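Support > Play Corner > Porkau kitchen set > Missing and loose pieces

January
Logged by Noreen Ó Dubhghaill
2 min read

Issue: pieces from the play kitchen keep going missing between the table and the storage bin. First reported by the Wanura room, then by us. Status was open for 7 weeks.

Checked the bin first. The bottom tray had slipped off its runner and left a gap at the back, wide enough for the small food to drop through. Found a pea pod and two cracker pieces under the shelf unit. Nothing large had gone through.

Pushed the tray back on and it held for a day, then slipped again. Swapped it for the spare from the Trurndale unit. The spare is 5 mm narrower, so I packed the left side with felt. No movement after that.
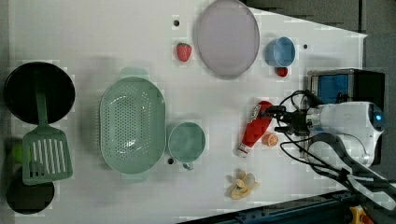
Next step was to tip everything out on the white table and sort it by size. Anything as small as the strawberry or the orange slice now goes in the lidded tub. The frying pan, colander and oval plate go in the bin loose -- they can't get through a gap even if the tray moves again. The ketchup bottle goes in with the big things. So does the banana.

The table has small holes drilled in the top. I tried the strawberry against one and it doesn't fit, so I've ruled those out as a cause.

Still open: the Engelhardt order for replacement food. They quoted 18 dollars for a mixed bag but can't say which pieces are in it. I've asked for a list and will hold the order until it comes.

Update, 4:30 pm: tray checked again after pickup, no gap. Wanura has the same bin and the same runner, so please look at theirs before closing this -- the felt is in the top drawer.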